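중고 해치백 시승 때 직접 점검하는 방법

중고로 나온 고성능 해치백은 겉이 멀쩡해도 전 주인이 어떻게 탔는지에 따라 상태 차이가 큽니다. 이 글은 매매단지나 개인 거래에서 차를 보러 갔을 때 시동 걸기 전부터 시승을 마칠 때까지 확인할 것을 순서대로 적은 것입니다. 기준으로 삼은 차는 수동 6단, 2.0 터보, 290마력짜리 Zakuven 해치백이지만 비슷한 급의 전륜구동 차라면 대부분 그대로 적용할 수 있습니다.

준비물

손전등, 마른 휴지나 흰 천, 타이어 공기압 게이지, 트레드 깊이 게이지, OBD 스캐너. 스캐너는 Fellik 같은 저가 블루투스 제품이면 충분합니다. 앱은 전날 미리 설치하고 본인 차에 한 번 연결해 보세요. 현장에서 처음 페어링하려면 시간이 꽤 걸립니다.

판매자에게는 시동을 걸어 두지 말라고 미리 부탁합니다. 도착해서 보닛에 손을 대 봤을 때 따뜻하면 냉간 시동 점검은 할 수 없습니다. 다른 날로 다시 잡는 편이 좋습니다.

1단계. 서류 확인

자동차등록증의 차대번호와 차체에 찍힌 번호를 맞춰 봅니다. 성능점검기록부에서는 교환과 판금 표시를 보고, 보험 사고 이력과 어긋나는 부분이 있는지 확인합니다. 정비 내역은 엔진오일 교환 간격을 중심으로 봅니다. 터보차인데 교환 기록이 2만 km 넘게 비어 있으면 가격 협상 거리가 아니라 다른 차를 볼 이유입니다.

튜닝 이력도 물어봅니다. ECU 맵핑을 했다가 순정으로 되돌린 차가 많습니다. 흡기나 배기를 바꿨다면 순정 부품을 보관하고 있는지, 구조변경 승인을 받았는지까지 확인합니다.

2단계. 외관과 타이어

차를 밝은 곳으로 옮겨 앞쪽 모서리에서 옆면을 비스듬히 봅니다. 판금한 패널은 반사되는 선이 물결처럼 흔들립니다. 문과 펜더 사이 간격은 좌우를 비교합니다. 보닛과 펜더를 고정하는 볼트 머리에 공구 자국이 있으면 한 번 풀었던 것입니다.

타이어는 네 짝의 상표와 제조 주차를 모두 적습니다. 주차 표시의 앞 두 자리가 주, 뒤 두 자리가 연도입니다. 트레드는 안쪽, 가운데, 바깥쪽을 따로 잽니다. 앞타이어 안쪽만 심하게 닳았다면 얼라인먼트가 틀어졌거나 로워암 부싱이 상했을 수 있습니다. 휠 안쪽 림도 손전등으로 비춰 봅니다. 19인치 휠은 포트홀을 밟고 안쪽이 휘는 일이 흔한데 바깥에서는 보이지 않습니다.

브레이크 디스크는 가장자리에 턱이 얼마나 생겼는지 봅니다. 서킷을 자주 다닌 차는 디스크 면에 잔금이 있거나 캘리퍼 색이 누렇게 바래 있기도 합니다.

3단계. 냉간 시동

보닛을 열고 오일 캡 안쪽을 봅니다. 베이지색 크림 같은 것이 두껍게 끼어 있으면 냉각수 유입을 의심합니다. 냉각수 보조탱크의 수위와 색도 확인합니다.

창문을 내린 채 시동을 겁니다. 첫 5초 동안 나는 소리가 중요합니다. 짧게 달그락거리다 사라지면 유압이 오르는 과정일 수 있고, 계속 이어지면 타이밍 체인 텐셔너 쪽을 점검받아야 합니다. 한 사람이 시동을 걸고 다른 사람이 차 뒤에 서서 배기 색을 보면 편합니다. 푸른 연기는 오일, 달콤한 냄새가 나는 흰 연기는 냉각수입니다.
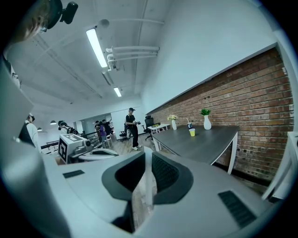 짙은 회색 집게 두 개가 마주 보는 손잡이형 그리퍼, 뒤쪽으로 흑백 마커가 붙은 상자형 장치

공회전이 안정되면 스캐너를 연결합니다. 고장 코드는 현재 코드와 보류 코드를 모두 읽습니다. 준비 상태 항목이 여러 개 미완료로 나오면 최근에 코드를 지웠거나 배터리를 분리했다는 뜻입니다. 판매자에게 이유를 물어보고, 시승이 끝난 뒤 한 번 더 읽습니다.

4단계. 시승

가기 전에 코스를 정해 둡니다. 저속 골목, 과속방지턱, 신호가 있는 시내 도로, 80km/h까지 낼 수 있는 구간이 들어가면 됩니다. 전체 27분 코스로 잡았을 때 처음 7분은 예열만 합니다. 이때는 회전수를 2,500rpm 아래로 유지하고 라디오와 에어컨은 끕니다.

클러치. 평지에서 3단을 넣고 40km/h로 가다가 가속페달을 깊게 밟습니다. 회전수만 오르고 속도가 따라오지 않으면 디스크가 미끄러지는 것입니다. 수동 터보차는 클러치 교체비가 높으니 견적을 미리 알아두세요.

변속기. 2단과 3단을 천천히 한 번, 조금 빠르게 한 번 오갑니다. 특정 단에서만 갈리는 소리가 나면 싱크로나이저가 닳은 것입니다. 가속하다 발을 뗐을 때 기어가 빠지는지도 봅니다.

터보. 3단 2,000rpm에서 서서히 끝까지 밟습니다. 힘이 매끄럽게 붙어야 합니다. 중간에 울컥거리거나 사이렌 같은 높은 소리가 커지면 부스트 누설이나 터빈 베어링을 의심합니다. 스캐너에 흡기압 항목이 있으면 동승자가 화면을 보고 기록합니다. 운전자는 화면을 보지 않습니다.

조향과 차동장치. 빈 주차장에서 핸들을 끝까지 돌리고 천천히 원을 그립니다. 양쪽 모두 해 봅니다. 딱딱거리는 소리는 등속조인트입니다. 기계식 LSD가 들어간 차는 저속에서 약간 걸리는 느낌이 정상이니 시승 전에 해당 사양인지 확인합니다.

서스펜션. 방지턱을 한쪽 바퀴씩 비스듬히 넘습니다. 둔탁한 소리가 한 번 나면 스태빌라이저 링크나 마운트, 넘은 뒤에도 차체가 여러 번 출렁이면 쇼크업소버입니다. 가변 댐퍼 차는 모드를 바꿔 가며 같은 방지턱을 다시 넘어 봅니다. Henriques 코일오버처럼 애프터마켓 제품이 들어가 있으면 차고 조절 나사산에 녹이 있는지도 봅니다.

브레이크. 뒤차가 없는 곳에서 80km/h부터 강하게 한 번 밟습니다. 핸들이 떨리면 앞 디스크, 차체나 시트 쪽이 떨리면 뒤 디스크일 가능성이 높습니다. 한쪽으로 쏠리는지도 확인합니다.

5단계. 시승 후

시동을 끄지 말고 1분 정도 공회전시킨 뒤 보닛을 엽니다. 흰 천으로 터보 주변 호스 연결부와 헤드커버 아래쪽을 닦아 오일이 묻는지 봅니다. 배기 쪽은 뜨거우니 손을 넣지 마세요. 차를 옮기고 바닥에 떨어진 것이 있는지도 봅니다. 에어컨 물은 투명하고 냄새가 없습니다.

코드를 다시 읽고 처음 결과와 비교합니다. 새 보류 코드가 생겼다면 그 자리에서 계약하지 않습니다.

리프트 점검까지 받고 싶으면 판매자 동의를 얻어 가까운 정비소를 예약합니다. 저는 Clukel 정비소에 맡겼고, 하체 부싱과 누유 위치를 사진으로 받아 가격 협상에 썼습니다. 점검비는 구매자가 내는 것이 보통이며, 결과가 나쁘면 계약금을 돌려받는다는 내용을 문자로 남겨 두어야 합니다.

참고: 임시번호판 차량이나 의무보험이 없는 차는 도로 시승 전에 보험 적용 범위를 확인하세요. 매매단지 차량은 상사 보험에 운전자 연령 제한이 걸려 있는 경우가 있습니다.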